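12/7/18
By Begoña Valcárcel

Stendell wants small workshops to rent a robot arm by the month, and the pitch has landed in enough of our members' inboxes that it seemed worth a visit. The package is called Indik. You get the arm, a gripper with a camera on the wrist, and a setup session in which one of your own people shows it how to pass and put away hand tools. The minimum term is 14 months. The brochure says "ready in a morning."

I went to see it with Muthu Kotian, who runs the finishing room at Berska and has been sold a lot of things that were ready in a morning. The demo was done on a bare table with a plain backdrop. I asked if it could be done on one of Berska's benches, which have clamps, rags and half a dozen open cans on them at any hour. I was told that comes later in the program. Later turned out to mean the next price level.

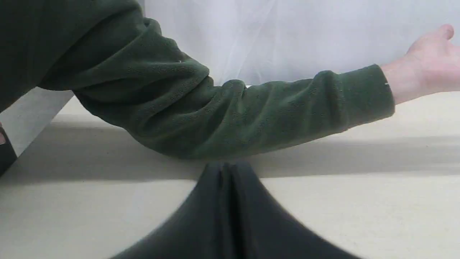 The setup session is where your money goes, and it's your labor, too. Stendell counts 8 hours of a staff member's time as "included," by which they mean you pay that person's wages and they don't send you a bill for it. Muthu asked what happens when that staff member leaves. The sales rep said the training belongs to the customer. He did not say whether it can be moved to anyone else's machine if you cancel, and I have now asked twice in writing.

Then there's the choice of tools. Indik ships knowing five kinds, and anything else has to be taught. A wide flat brush and a slim screwdriver are very different things to pick up, and a finishing room uses both all day long.

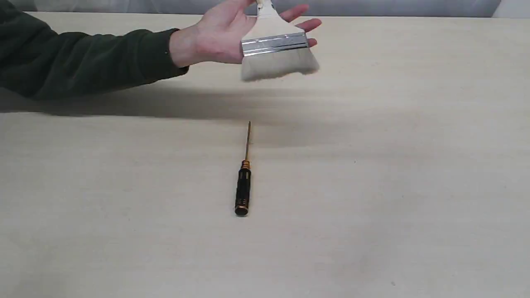 Muthu's view is that bristles are the real test. They bend, they splay, and after a week of varnish they are a different shape from the one you taught. The spec sheet has two lines on soft items and neither gives a success rate. Thampi, the other outfit renting arms in this area, at least prints a failure figure, even if it's not a flattering one.

I'm not telling anyone to stay away. Ask for a trial on your own bench, with your own dirty tools, before you sign. Stendell says trials will open in June. If you get one, write in and tell us how it went.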